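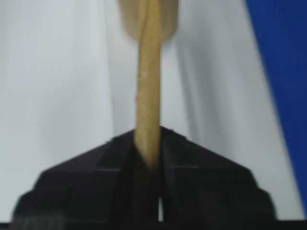

Black housing, upper side

Lesside Allotment Society – October meeting

Present: Bastien Vasseur (chair), Hervé Perrin (notes), 4 plot holders.

Water: The Ikilden tap stays on until the first frost. New hose approved, $40.

Fence: Yordanov quoted $275 for the north side. Agreed – Hervé to confirm.

Compost: Fladon delivery moved to the morning.

Closed 8:15 p.m.

Contact | © Lesside Allotment Society | Back to top

Recent
September minutes
Plot waiting list
Seed swap notes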